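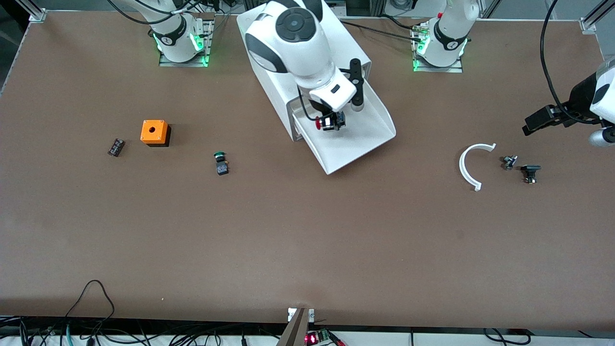

Two-arm bench with the push-button parts laid out. Right gripper at the feeding station.

Workshop notebook, August 2020
Entry by Adaeze Effiong

Demonstration of the two-arm assembly bench given to visitors from Erkton, received by Guido Russo. Programme as agreed in July.

The visitors asked about the time allowed per button assembly. The present setting is 73 seconds and remains under review. Bukola Olaniyan explained the handover between the arms and took questions on the order of parts.

Erkton requires a run of 325 units before it will consider a trial at Brorkesar. Uchenna Igwe is to confirm stock of the green caps.

Parts list to be sent to Erkton. Copy to Ngaio Wihongi.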